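The Branar Moving-Out Inventory Pack

Hello, and thanks for stopping by. I'm Itsuki Kinoshita and I put together the Branar pack, a printed and digital inventory set for landlords, letting agents and anyone handing a rented house or flat over to somebody else. I let out two small places in Raderville myself, so I've been on both ends of the "was that mark there when we moved in?" conversation, and I can tell you I didn't enjoy it from either side!

What you get

The pack comes in a card folder with 37 pages, hole-punched, on paper thick enough to write on while you're leaning on a windowsill. There's a page for each ordinary room, four spare bedroom pages, a meter readings page, a keys page (my favourite, people always forget the window keys) and a set of signing sheets for both parties. You also get a download code for the same pages as fillable files, so you can type them up at home if your handwriting is anything like mine.

Every room page has the same layout. Walls, ceiling, floor, doors, windows, fixed items, loose items. I tried a cleverer layout in the first version, with little icons for everything, and the agents at Haugland told me very politely that they couldn't read it. So the icons went and the boxes got bigger.

Boxes and contents

If you let furnished, you'll want the contents sheets too. Each one has space for a label number, what's inside, the condition and which room it belongs in. I write the number on the outside of the box and again on the sheet, and I keep the sheet in the folder so it can't get packed by mistake (yes, I've done that). 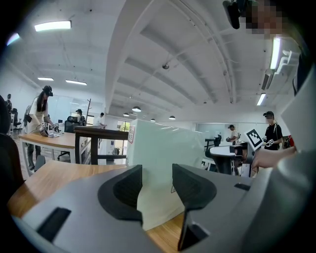 Sizes and prices

Standard pack, up to four bedrooms: £19
Agent bundle, ten packs in one carton: £653 with the branded folders and a year of file updates, or ask me for a price on plain ones
Extra contents sheets: sold in pads, price on the order form

The agent bundle looks steep next to the single pack, I know. Most of that is the folders, which are printed with your office name and made in short runs. If you don't care about the folders, do ask for plain.

Who uses it

We've now sent out 2,000 packs, mostly to small landlords and to lettings offices in Raderville and Inby. A few people have bought one just for selling their own home, to leave a list of fixtures and fittings for the buyer. It works fine for that, though please use whatever forms your solicitor gives you for the sale itself. The pack is a record of condition and contents. It isn't a tenancy agreement and it won't do the legal side for you.

Ordering and returns

Orders go out from Inby by second class post unless you tick the faster option. If a folder turns up bent, send me a photo and I'll put another one in the post. Unused packs can come back within 30 days, but I can't take back bundles once your name's been printed on them.

The current edition is dated 05/07/2026. If you bought the April one, the only change is a wider box for smoke alarm checks on the hallway page, and your download code will fetch the new page for nothing.

Any questions, use the contact form and it comes straight to me.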